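In Defense of the Cluttered Counter

I've been reading a lot lately about clear counters. You know the articles. Put the toaster away, put the knives away, put the fruit away (where? where does fruit go?), and your mind will be as smooth as your countertop. I'd like to make the case for the other side.

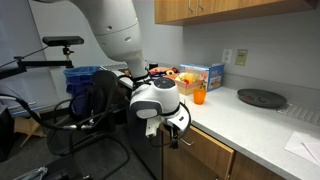
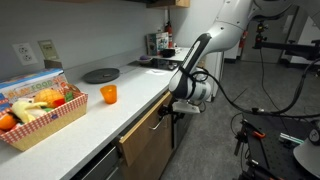 By Tess Rissanen

My position is simple. A counter is the best piece of furniture most of us have, and we keep being told to treat it like a museum display. It's the right height for standing at. It has good light if you're lucky and an outlet if you're luckier. You walk past it a dozen times a day. Of course stuff lands there! A computer keyboard next to a little black cup bothers me not one bit. Neither does a tray of play food, with a pineapple and a banana sitting in a red-and-white checked box like they're off on a picnic. I look at a counter like that and I think, good, people use this room.

I wasn't always this relaxed. A couple of years back I got it into my head that our kitchen at home needed a System. I bought a set of stacking bins from Zalholm for $189, which I still can't type without wincing, and I spent a whole Sunday putting everything we own behind a cabinet door. It looked wonderful. I took pictures. I made toast that night and had to get the toaster out from behind the slow cooker, and I remember thinking, well, it's a small price.

It lasted 48 hours. By Tuesday the mail was back, and a flashlight, and somebody's library book, and the toaster had come out and was clearly not going back in. I was furious with my family for maybe a week before I noticed that most of it was mine.

What I should have asked was what those things were doing there. The mail was on the counter because that's where we stand when we open it. The flashlight was there because the fuse box is around the corner. Move them all to a bin labeled MISC and you haven't tidied up, you've just made yourself a longer walk. And a bin labeled MISC is a sad thing anyway, I don't care who makes it.

I'll give the clear counter people a few points, because I'm not a monster. You do need a patch to chop on. I keep one stretch open by the stove, big enough for the board and a bowl, and I defend it like a border collie. Food gets wiped up right away. And anything that's been sitting there so long that I've stopped seeing it gets 30 seconds of thought, and then it either goes somewhere or it goes out.

Drawers are where I really part ways with them. The standard advice is that a drawer hides a multitude of sins, as if that were a recommendation! I like a drawer front. I like the plain light wood kind with a slim metal bar you can hook two fingers over. But a drawer should hold things you'd reach for without looking, like forks, or the dish towels. The minute it turns into the place where you put whatever was on the counter when the doorbell rang, you've lost it. I have three drawers in my kitchen and for ages only one of them had anything in it I could have named out loud.

Play food is a good test, now that I think of it. The organizing books want it in a lidded tub on a low shelf, sorted. We had a big set from Bilby when my kids were small, and the tub part went fine, in that it was always tidy and never touched. Then one rainy morning it all got dumped in a tray up where I was cooking, and it stayed there for a year. I made soup next to a plastic orange. They ran a grocery store with confusing prices. I had less room and I didn't mind at all.

So leave the cup out. Leave the fruit out, real or otherwise. If you have company coming and it's bugging you, shove everything toward the wall and put the snacks in front - that's what my mother did, and people stayed late at her house.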